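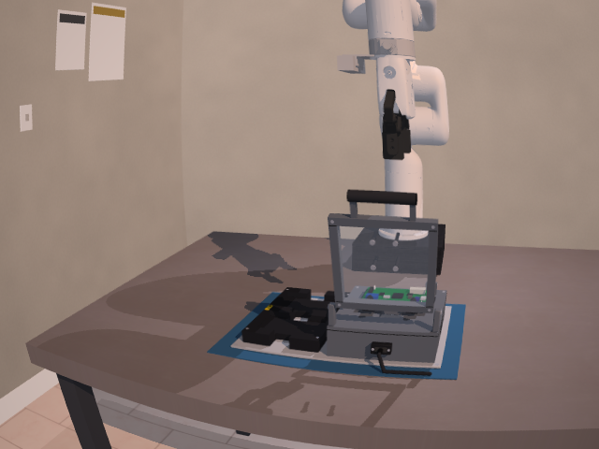

Lasley Bench Cell: Frequently Asked Questions

Updated 2022-11-28

What is the Lasley?

A service, mostly. You send us the drawings for your circuit board test fixture, we build a simulated copy of it with a robot arm behind it, and you find out whether a robot can run your test station before you buy a robot. If you then want the real thing, we sell that too. Trilum is the company, Lasley is the cell, and Voder is the software that does the planning. We named them in three different years and it shows.

What does the robot do all day?

It puts a board in the fixture, closes the lid, waits for your tester to say yes or no, opens the lid, takes the board out and puts it in one of two places. Then it does that again. If this sounds like a job you have been trying to hire for since April, you are our customer.

Does it work with the fixture I already own?

If it has a hinged lid and a handle on it, probably. A bar handle across the top edge of the lid is the easiest for the gripper to deal with. Knobs are fine. Latches that need a thumb on one side and a firm opinion on the other will have to be changed, and we'll quote you for that separately.

Fixtures that close with a vacuum or a press are outside the standard package. Ask anyway. We have said yes to worse.

What do you need from me?

A CAD file of the fixture (STEP is best), one of the board, and the height and depth of your table. Please measure the table. The catalog height and the height of your table after six years of leveling feet are two numbers, and we would like the second one.

Also tell us about anything else that lives on the bench: mats, spare plates, the cable out of the front of the fixture. Cables matter a great deal. Arms are very good at not seeing them.

What do I get back?

A Voder project you can open on an ordinary laptop, a cycle time report, a list of reach problems and a parts list for the physical cell. The project includes your fixture with a working hinge, so you can run the lid up and down and look at it from any side. Most people do this for longer than they planned to.

Why does the simulation bother with walls, floor tiles and a light switch?

Customers asked for it. The first version had the arm floating in a gray void, and every review meeting began with ten minutes on which way was north. You can turn the room off under View. The shadows have their own setting, and switching them off helps on older machines.

How close is the simulated cycle time to the real one?

Close for moving, less so for touching. Arm travel is predictable. Lifting a lid with a stiff hinge isn't, and a board that sits a hair crooked on its pins will cost you time in ways we can't draw. Our report lists contact steps on their own lines so that you can be suspicious of them individually.

The demo project runs 135 boards in a simulated shift with no misses. Your boards will not be that polite. Each project also comes with 400 runs in which we nudge the board and the fixture off their marks to see what breaks, and the failures are in the report with pictures.

Will the gripper scratch my boards?

The standard fingers hold the board by its edges and need a clear strip there. If your designer has put a connector on every side, send the file before you order and we'll look at custom fingers. Ulla Kristiansen handles those, and she will tell you plainly if the answer is no.

Can I move the fixture after setup?

You can. You then have to teach the cell where it went, which takes a few minutes with the pointer that comes in the box. What you can't do is slide it over a bit to make room for lunch and expect the arm to work it out. Error 661 means "fixture not where expected." It's our most popular error.

Do I need a fence around it?

That depends on the arm, the speed, the tooling and your local rules, and it gets settled in a risk assessment on site. We supply the paperwork template. A FAQ page is a poor place to learn whether you need a fence.

Can I use another arm?

Voder has models for several makes. The Hägglund adapter plate fits most common wrist flanges, and we stock it. If yours is unusual, send the flange drawing.

Is there a minimum order?

No. The simulation is sold per fixture, and you can stop after one. From 100 boards a day upward the physical cell tends to be worth discussing. Under that, we suggest a comfortable chair for whoever is doing it now.

What if the simulation says it won't work?

Then you get the same report, with a shorter parts list. The fee is the same too. People do ask.

How do I get a quote?

Use the form on the Contact page and attach the fixture file. Replies go out within two working days, slower if the attachment is a photo of a printout of the drawing.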